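Home | Stories | Archive | Submit

Filed under: Flash fiction

Rilar promised to do the invoices by itself. Fatima Mabuza had heard that before, from Bastine, at 215 pounds a month.

By Thursday it had chased Naidoo for 15 pounds he'd already paid – twice, and with a smiley. The salesman called this learning.

She opened the drawer and took out the red ledger.

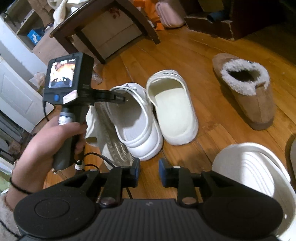
"Are you cancelling it, then?" asked Naidoo.

"After the free trial. I want to see who it bothers next."

2 comments | Share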